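# Drisumside extends fridge energy relabelling to landlords

Landlords in Drisumside will have to supply an up-to-date energy label for every refrigerator left in a furnished let, under a change to the district's housing standards that takes effect in March. The rule previously applied only to boilers, ovens and fixed electric heaters.

The district holds 3171 registered furnished lets. According to the housing office, 2288 of them are recorded as including a refrigerator supplied by the owner. The remainder are either let without one or have not returned the appliance section of the registration form.

Under the revised standard, the label must state annual consumption in kilowatt-hours, total storage volume and the year of manufacture. Where the original label has been lost, the owner may submit the rating plate details instead, and the office will issue a replacement sheet. The sheet must be kept with the tenancy papers. It does not have to be fixed to the appliance.

Ionuț Neagu, who drafted the technical annex, said the office had set a reference value of 225 kWh a year for a full-height refrigerator. Appliances above that value remain legal to supply. Their consumption will be entered on the public register, where prospective tenants can compare it before signing.

"The declared figure assumes the door is closed for most of the test," Neagu said. "Household use is different, and the register will say so in a note. We are publishing a basis for comparison. It should not be read as a forecast of anyone's bill."

The annex also sets out checks to be made at the start of each tenancy. The owner or agent must inspect the door seals along their full length, confirm that each door closes under its own weight from a small opening, and record the compartment temperature after the appliance has run overnight. A seal with a visible split must be replaced before the tenant moves in. Models with two doors need a separate entry for each seal.

Lettings agency Pelard, which manages properties in the older part of the town, asked during the consultation for the temperature reading to be dropped. It argued that agents would need to make two visits. The office kept the requirement but will now accept a reading taken by the incoming tenant within the first week.

Repair firm Tănase supported the seal inspection. Its service manager, Xuân Cao, said worn seals were often left in place long after food began to spoil near the door, and that a replacement was a simple job on most upright models. She asked the office to list discontinued seal profiles so that owners could order cut-to-length strip.

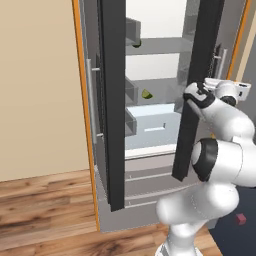

*A tall refrigerator with both doors open, in a computer rendering.*

Owners who miss the deadline will receive a written notice and a period in which to comply. After that, a fixed charge applies to each unlabelled appliance. Lets in the Tedard blocks are exempt until their shared kitchens have been refitted.

The register can be searched by street or registration number. Forms are available from the housing office counter and may be returned by post.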